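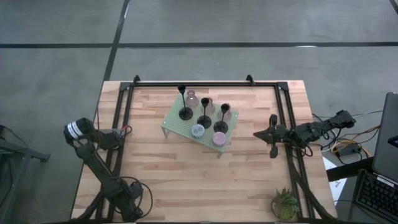

2019-01-08, bench 2, Clumari tray task

Good session! Got through 35 demos by remote control before lunch, and the new mapping on the right arm feels so much better than the old one. Small wrist turns come through without that lurch we used to get, and I can finally bring the fingers down beside a stem and trust where they'll stop.

Task today is the tray clear: candle holders first, then the glass vases, little round jars last. I started out doing it in any old order and the episodes were all over the place, so I threw those away and wrote the order on the whiteboard. Please stick to it if you take a turn.

Grasp notes, while I remember:
- Holders: go for the stem, below the cup. Grabbing the flared part works maybe half the time and tips the base on release.
- Vases: neck only, and slow down early. They're see-through, and on the wrist view I lose the edge completely when I come in from straight above. A slanted approach is much easier to steer (and I suspect much easier to learn from, we'll see).
- Jars: the front corner one is my favorite grasp of the whole set. The left arm gets there with room to spare.

Tried leading the left arm by hand too, with the motors slack. Lovely for the jars, kind of tiring for anything at the back of the tray, and my sleeve kept getting into the view. I'd keep hand guiding for short fixes and do the full runs remotely.

Logger stopped at 1,998 frames on one long episode when the cap is set to 2,000. Two short, no idea why. Kept the episode, flagged it, moved on.

Running total for the tray is 119 good ones. Faltitz wants the set by February, and at this pace that looks very doable!

To do
- turn the tray a little between episodes, I forgot for most of the morning
- re-zero left gripper
- tidy the cables along the right arm before the next long run
- ask Corex about the spare finger pads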